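The Little Market on the Gray Carpet

Last updated: 2021-06-11

The woman who keeps the practice market at Paju would like you to know, before anything else, that she did not set out to own this many pretend tomatoes. She ran a real produce counter for years and came to the life skills center to help out on Friday mornings, and the market grew from there. Adults who are learning (or relearning) to do their own shopping come in, take a basket, choose what's on the list and carry it over to pack. Then it all gets put back for the next person.

"I started with a card table and a bag of plastic lemons," she told me, pouring us both coffee. "People were so polite about it. But you can't practice choosing if there's only one thing to choose!"

Her shelves came from Clemano, a small workshop that makes shop fittings for schools. She asked for a wooden stand with compartments, like the one she used to fill every morning, and she still stocks it her old way, potatoes up top, beans in the middle, tomatoes at the bottom. The beans give her the most trouble.

"They will not stay in their own bin," she said. "They hang down over the tomatoes, and I tuck them up, and down they come again. Real beans did exactly the same to me, so I suppose I should be pleased."

The carrots are her favorites, the orange ones with the big leafy tops. She bought the first of them from Steder, a catalog she speaks of with real affection, and she has opinions about their greens that I could not possibly fit in here.
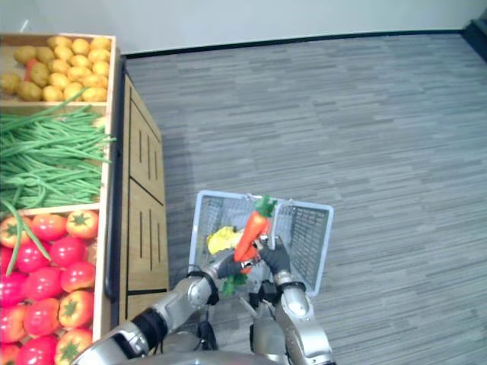
Does artificial produce really teach anybody to shop?

"It teaches the parts you can practice dry," she said. "Finding the thing, reaching for it, getting it in the basket without knocking the rest over, checking your list again. Ripeness we do separately, with real fruit, and then we eat the lesson."

She keeps a notebook of every item the market owns, down to the last bean, and it stood at 600 pieces when she last went through it. The count takes her most of an afternoon and she looks forward to it — she puts the radio on and sorts everything by color first, which she admits makes no difference to the total.

We talked for a long while about bags. I had assumed the choosing was the hard part, but she says packing is where people slow down and get cross with themselves, and the bag is usually to blame. She likes a thin plastic one for practice precisely for its bad manners. It clings to itself, it slides off the table, and the opening is never at the end you expect.

"I tell them to take hold of one side and give it a good shake, and don't be shy about the noise," she said. "Then heavy things in first. If you can pack one of those you can pack anything. Paper feels like a vacation afterward."

Yellow bags are easier to find against a gray carpet than clear ones, she added, and she saves every one she is given. They live folded in a drawer, or they're supposed to. When I peeked in, it was more of a nest. 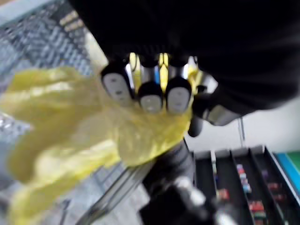 A table you can walk all the way around

The round table came later, after a long spell of making do with a rectangular one that everybody bumped. She found the idea in a Parau leaflet on small classrooms, paid $44 for a white one secondhand, and says it's the best money the market ever spent. With no corners, there's no wrong side to come at it from, and a basket can be set down wherever your arms happen to arrive.

Her one firm rule is handles up. A basket with its handles folded down has to be fished for, she says, and a person who is already tired shouldn't have to fish. She goes around at the end of a session standing them all up again, and I noticed she did it to mine while I was still asking her a question.

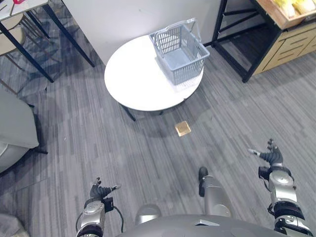 Tidying is part of the lesson too, and the floor gets its turn last of all. Small flat things are the ones that get away, and she checks the open carpet as carefully as she checks under the stand. Up to 2 people shop at a time, so there's room to bend down and pick something up without a traffic jam.

I asked what she'd add if somebody handed her the money. She thought about it through most of a cookie. A bread shelf, she said, and a scale with a proper needle, and perhaps onions, though she has never seen a pretend onion that she respected.

"And another stand just for the beans," she said. "Way down at the end, where they can droop all they like."

Comments

My brother shops there and now reorganizes my basket in the real store. Handles up, always. Please thank her for me.

We set up a smaller one at our center and can confirm the beans. Ours are in a deep bowl now and it helps a little.

Where did she find the round table? The ones near me are all much more than $44.

Lovely piece, but I wanted to hear the opinions about the carrot tops!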